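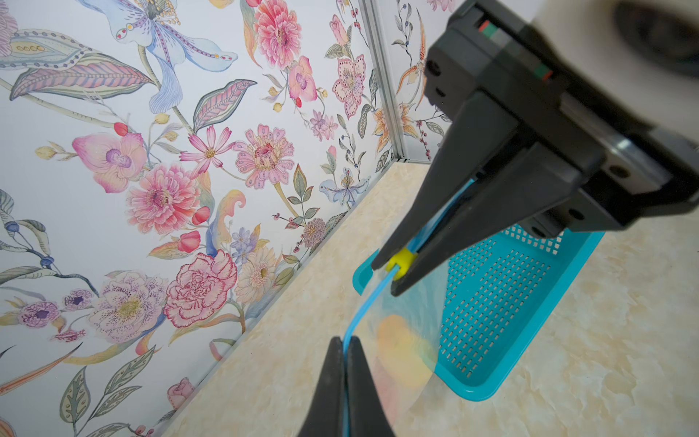 My mother kept string, my grandmother kept brown paper, and I, I'm afraid, keep bags. There is a drawer in our kitchen in Rovcombe that will only open if you put your hand in first and press everything flat, and for years I thought of it as a private failing. Then I spent a Wednesday with Annelies De Haan, whose drawer is worse than mine and who has made a sort of life's work of it.

Annelies runs the sorting mornings at Plulta, the toy library at the top of the hill, and it was she who first persuaded me that a zip-top bag is a piece of furniture. A small one, she admits, but you put things in it and you expect to find them again, and what more do you ask of a sideboard? The library lends 807 sets, play food and threading beads and farm animals and all the rest, and every set has to go out of the door complete and come home the same way.

"People buy the bag first and think about the toys afterwards," she told me, pouring tea. "Tip the toys out first. Always. Have a good look at what you've got."

So we tipped. She likes to put everything into an open basket before any of it goes near a bag, and the baskets she likes best are the plastic ones with holes in the sides, the sort you find in a hardware shop next to the washing-up bowls. You can see through them, you can rinse them under the tap with the toys still inside, and they weigh next to nothing. Toy fruit is her favourite thing to start a beginner on (me, in other words), as it's a nice size in the hand and nothing rolls very far.
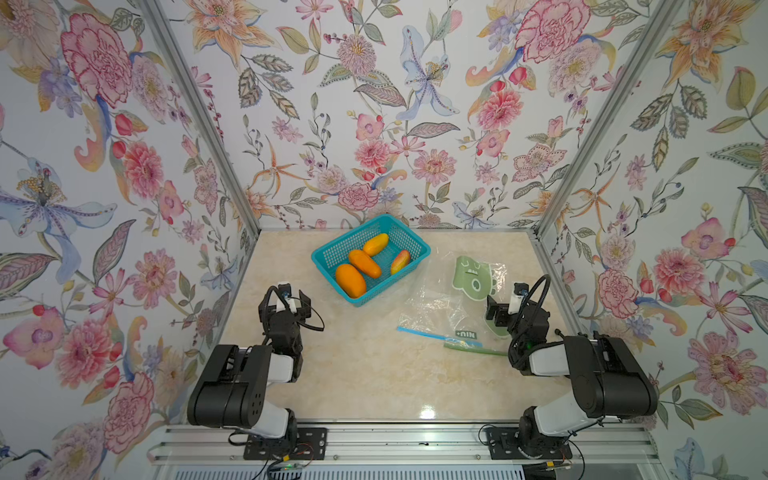
The bag wants to be a good deal roomier than you think. Fruit that fits snugly at home will not fit at all when a tired parent is packing up at half past five, and that is how seams split. Stand it up if it will stand, fold the top back over itself like a cuff, and put the biggest pieces in first. My own habit was to hold the bag in one hand and stuff with the other, and Annelies watched me do this for quite some time before she very kindly took it away from me.

She is firm about sliders, too. Roos Jansen, who looks after the youngest children's shelves, swears by the plain press-together kind and thinks sliders are a fad, and the two of them have been arguing about it happily since October. I'm with Annelies, I must say. A little coloured slider is easy to find with cold fingers, and small children love to run it along the top, which gets you a helper for nothing.
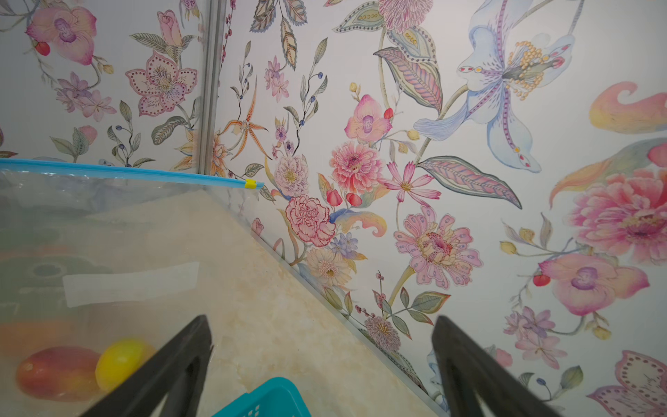

Labels come last. Write on the bag before it's full, while it still lies flat, and write what's inside in words a four-year-old's grandfather would use. "Fruit" will do. I came home with 3 bags and a borrowed basket, emptied the drawer on to the kitchen table, and was still there at supper time, matching lids.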